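Holding the Line on Moisture
Small makers of woven goods are learning to treat humidity as a production variable

Plant fiber takes on water from the air and gives it back. A strand of willow, rush or seagrass stored in a damp shed will be wider in cross section than the same strand kept in a heated room, and the change across its width is far larger than the change along its length. For a weaver, the consequence is simple. Work packed tight in a humid month will show gaps in a dry one.

Trinidad Mateos has run the workshop at Rusby for long enough to have had plenty of baskets sent back. The complaint was nearly always the same: a loose rim, usually reported in January or February, on a piece made in late summer. The weaving had been sound when it left the bench. The material had shrunk in a heated house and the rim wrapping no longer gripped.

The usual remedy is to soak less. Dry stock has to be soaked before it will bend without cracking, but any water beyond that point swells the strand and is lost later as slack. Thick rods need hours or days. Split or flattened material may need only minutes, followed by a rest under a damp cloth so the water can even out between the surface and the core. The term for this rest is mellowing, and it is the step most often cut short when orders are behind.

Mateos now weighs her material. A bundle is weighed dry, weighed again after soaking, and tagged with both figures. If the gain is too high the bundle goes back on the rack. She also splits the job into two stages, with the sides woven on one day and the rim finished after the body has dried and been packed down. This adds 2 days to each order, and the labor is slightly higher because the ends must be dampened a second time.

"I lose bench space, mostly," she says. "The pieces sit there half done and I have to work around them."

Laiba Durrani, who advises workshops on drying and storage through her consultancy, Soler, puts more weight on the room than on the soak. Her standard recommendation is a closed store with a small dehumidifier, slatted shelves and a gap behind the racks for air to move. Material stacked against an outside wall can mold on one side while the other side is brittle. She advises checking the hygrometer twice a day, at 7 in the morning and again at 5, and writing down the reading even when it has not moved.

Finishes are a separate matter. Oil and wax slow the exchange of water but do not stop it, and a coating on one face only can cause a flat base to cup. Vinen, a supplier of dyed and natural strand, ships its stock uncoated and leaves the decision to the maker. Durrani prefers no finish at all on storage pieces that will be used indoors. Where a customer insists, she suggests a thin coat on both faces, applied after the piece has stood in a heated room.

Repair is possible in most cases. A loose rim can be dampened, tightened and rewrapped if the border stakes are intact. A cracked stake is harder — a new one has to be slid in alongside the old, down past several rows of weaving, and it will only hold if those rows are still tight.

Mateos keeps a ledger of returns under the stock code for each design. Entry 2062, a low rectangular tray, came back with the handles loose and went out again in April. She has since dropped the handles from that design and thickened the border. 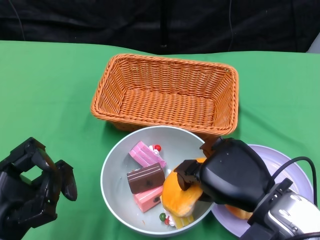

A rectangular woven basket with a rolled rim. Further reading: the Rulavell notes on fiber storage.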